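Gathering picture-hanging examples in a simulated kitchen

Posted 22nd July in Guides, by the Kinwood workshop team

If you have followed our earlier guides you will already have the simulator installed and a robot that moves when you ask it to. Now comes the part that takes the patience, namely showing it how a job is done, over and over, until there are enough good examples for a learning system to get its teeth into. I have a real soft spot for this stage, and I hope a few of our hard-won habits will save you an afternoon or two.

The job in this guide is hanging a framed poster on a wall hook. It sounds simple until you try it through a pair of hand controllers! The frame has to be picked up, brought to the wall, turned the right way and let go of, and each of those can go wrong in its own way.

Before you start

You will need the Marti recorder (version 6 or later), the Stanell kitchen pack and a comfortable chair. Load the kitchen, switch on both the wrist view and the head view, and check that the two clocks agree. We once recorded a whole morning with the wrist view lagging behind the head view, and there was nothing to be done but throw the lot away.

Set the recorder to save joint positions and gripper opening along with the pictures. Leave the task label blank for now, as we fill that in at the end.

Step 1: Get a feel for the wrist view

Spend a little while just moving the hand about before you press record. The wrist view swings round with the hand, so level things look steeply tilted and it takes a moment to work out which way is up. Fast turns also smear whatever is closest, and a smeared picture is not much use to a learner that needs to find the edge of a frame.

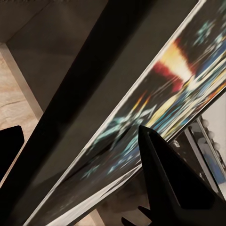
Slow down as you get near the thing you want to hold. My own rule is to come in at half the speed that feels natural, then stop completely for a breath before closing the fingers. That little pause does a lot of good – it gives the learning system a clear moment to tie to the decision to grip.

Step 2: Record in short runs

Do 5 attempts, then have a stretch and watch them back. Tired hands make wobbly examples, and the wobble gets learned along with everything else. In each attempt:

Start with the arm well away from the poster.
Approach from a slightly different side each time.
Hang the frame and open the fingers fully.
Draw the hand back before you stop the recording.

People often forget the last one, me included. If every example ends the instant the fingers open, the robot never learns to leave, and it will stand there hovering beside its handiwork or, worse, knock it off again.

Step 3: Mind the small things on the wall

Clear hooks are a lovely test and a proper nuisance. There is so little to see of them that you end up judging their place by the grey of an edge or a glint along a curve. Keep them in anyway, and check the head view whenever you are unsure how far the fingertips are from the wall. Shadows are a good help too, as the arm's shadow shifts across the wall when you move in.

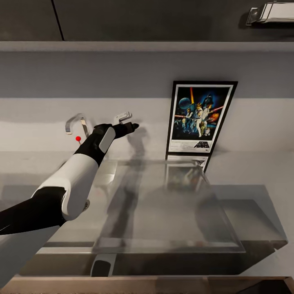
It is also worth leaving the lighting settings alone until you have one full batch in the bag. After that, change one setting at a time and record again. We moved the lamp and swapped the worktop colour on the same day during the Erameo project, and then couldn't tell which of the two had upset the results.

Step 4: Sort what you have

Go through every recording and put it in one of three folders: clean, recovered or spoiled. A recovered attempt is one where you fumbled and put it right, and these are worth their weight in gold, so please don't bin them. Spoiled ones are those where the frame fell through the wall, the view froze or you simply gave up.

From our last batch of 12 we kept 11, and two of those were recoveries. Now write the task label, using the same plain wording on every file. "Hang the poster on the hook" will do nicely.

Step 5: Export and try a small training run

Choose Export from the Marti menu and tick "keep both views". Train on the small batch first, even though it won't be enough to do the job well, and watch where the hand goes astray. If it drifts near the wall, record more approaches to the wall. If it grips too early, go back to Step 1 and lengthen that pause before you close the fingers.

The next guide covers mixing batches from different kitchens, and the label wording you choose today will carry straight over into it.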